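[셀관리] Re: 왼팔 그리퍼 케이블 또 빠짐, 그리고 손목 나사 토크 문의

보낸사람: 차로엔 펫스리 (Charoen Phetsri)
받는사람: 셀관리 메일링리스트
참조: Montri Panyasiri

몬뜨리 님, 리스트 여러분,

답이 늦었습니다. 케이블 얘기라 케이블부터 치우고 앉느라 그랬습니다. 원문 아래에 끊어서 답 답니다.

> Montri Panyasiri 님이 쓰심:
> 5월 들어서 Jitley 양팔 셀 왼쪽 그리퍼가 통신 끊김으로 세 번 섰습니다.
> 세 번 다 커넥터를 뺐다 꽂으니 살아났고요. 로그에는 에러 252만
> 남아 있습니다. 매뉴얼에서 252를 찾으면 "담당자에게 문의"라고
> 되어 있는데 그 담당자가 저입니다.

저도 그 페이지를 압니다. 에러 252는 저희가 붙인 번호고, 그리퍼가 응답을 안 하면 원인을 가리지 않고 다 252로 떨어집니다. 커넥터가 헐거워도 252, 전원이 처져도 252, 펌웨어가 삐쳐도 252입니다. 번호만 보고 그리퍼를 주문하지는 말아 주세요. Skostivthorpe 창고에 멀쩡한데 252로 반품된 그리퍼가 벌써 두 개 있습니다.

뺐다 꽂아서 살아났으면 저는 십중팔구 케이블 쪽을 봅니다. 그리퍼 옆구리에 꽂히는 검은 선은 여유분을 얼마나 주느냐가 전부입니다. 짧으면 손목이 돌 때 커넥터를 당기고, 길면 바닥까지 늘어져서 온갖 것에 걸립니다. 현장이 연구실 바닥처럼 깨끗하면 길어도 되는데, 저희가 세우는 곳은 대개 이렇습니다.

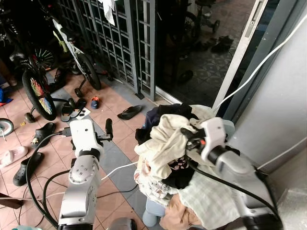 그래서 여유분은 손목을 양쪽 끝까지 돌려 본 다음에 정합니다. 순서는 이렇습니다.

1. 비상정지를 누르고 전원을 내린다. "잠깐이니까" 하고 켠 채로 뽑는 분들, 로그에 다 나옵니다.
2. 커넥터를 빼서 핀을 본다. 눌린 핀이 하나라도 있으면 펴지 말고 케이블째 교체.
3. 다시 꽂고, 커넥터에서 한 뼘 안쪽에 첫 번째 고정점을 잡는다. 케이블타이 말고 벨크로로.
4. 전원을 올리고 저속 모드로 손목을 양방향 끝까지 돌린다. 이때 커넥터가 조금이라도 기울면 고정점을 그리퍼 쪽으로 옮긴다.
5. 남는 길이는 아래팔을 따라 보내고 바닥에 닿지 않게 한다.

5번이 제일 어렵습니다. 저도 매번 5번에서 타협하고, 매번 며칠 뒤에 후회합니다.

> 그리고 관절 캡에 있는 작은 나사들, 토크값이 문서마다 다릅니다.
> Rivera 문서에는 35, Prestamar 문서에는 68이라고 적혀 있고
> 둘 다 단위가 없습니다. 일단 "꽉"으로 조여 놨습니다.

"꽉"은 단위가 아닙니다만 저 문서들보다는 솔직하네요. 두 문서 다 cN·m이고, 35는 캡 나사, 68은 그 안쪽 플랜지 나사입니다. 캡을 68로 조이면 다음에 열 때 나사머리가 뭉개집니다. 제가 해 봐서 압니다. 이미 "꽉" 조이셨으면 한 개씩 풀었다가 35로 다시 조여 주세요. 한꺼번에 다 풀지 마시고 대각선 순서로요. 나사산 고정제는 약한 것으로 한 방울, 정말로 한 방울입니다. 지난번에 어느 분이 캡을 접착해 버려서 여는 데 오후가 다 갔습니다.

> 마지막으로, 영점을 다시 잡았는데도 오른팔이 세탁기 투입구
> 앞에서 자꾸 낮게 들어갑니다. 팔이 처진 걸까요?

팔은 안 처졌다고 봅니다. 영점을 어떤 자세에서 잡으셨나요? 접은 자세에서만 잡으면 팔을 뻗었을 때 오차가 그대로 커집니다. 뻗은 자세에서 한 번 더 확인하고, 두 값을 평균 내지 말고 뻗은 쪽을 쓰세요. 저희 작업은 다 뻗은 쪽에서 일어나니까요.

하나 더 있습니다. 높이 기준을 세탁기 윗면으로 잡으셨다면 그 윗면이 뭔지부터 봐야 합니다. 포장을 안 벗긴 기계라면 그리퍼가 먼저 만나는 건 비닐이고, 비닐은 누르는 만큼 들어갑니다. 손끝으로 찍어서 높이를 재면 잴 때마다 다른 값이 나옵니다. 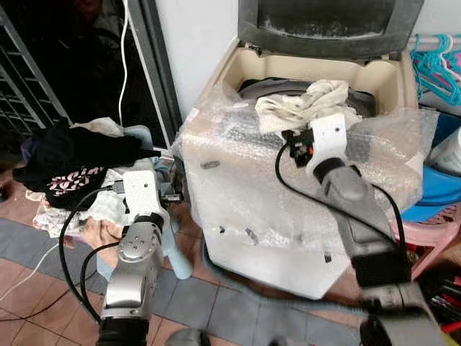
열린 투입구 위로 들어간 오른팔. 세탁기 윗면과 앞면에 뽁뽁이가 씌워져 있다.

이런 기계에서는 윗면에 찍지 마시고 바닥 타일을 기준으로 잡은 다음 투입구 높이를 자로 재서 입력하는 게 빠릅니다. 포장을 벗기면 되지 않느냐는 의견이 매번 나오는데, 남의 집 세탁기 포장은 저희가 벗기는 게 아닙니다. 이건 기술 문제가 아니라서 리스트에서 더 토론하지 않겠습니다.

바꾸신 뒤에는 저속으로 빈손 왕복을 돌려 보세요. 저는 448회를 돌립니다. 왜 448이냐고 물으시면, 예전 스크립트에 그렇게 적혀 있었고 고칠 용기가 없었습니다. 그사이에 252가 한 번도 안 뜨면 케이블은 끝난 걸로 치고, 뜨면 몇 회째에 어느 자세였는지 적어서 보내 주세요. 같은 자세에서 반복해서 뜨면 케이블 안쪽이 끊어지는 중이고, 자세가 제각각이면 전원부터 의심합니다.

빨래로 하는 시험은 그다음입니다. 빈손으로 통과 못 한 셀이 수건을 쥐면 문제가 두 배가 되고, 수건 꺼내는 일까지 생깁니다.

예비 케이블은 Skostivthorpe에 넉넉히 있습니다. 필요하면 오전 10시 전에 메일 주세요. 그 뒤에 오는 건 다음 날 나갑니다. 길이는 꼭 적어 주시고요, "긴 거"라고 쓰시면 제일 긴 게 갑니다.

차로엔 드림

--
셀관리 메일링리스트
첨부는 본문에 넣어 주세요. 전체회신 전에 받는사람을 한 번 더 확인해 주세요.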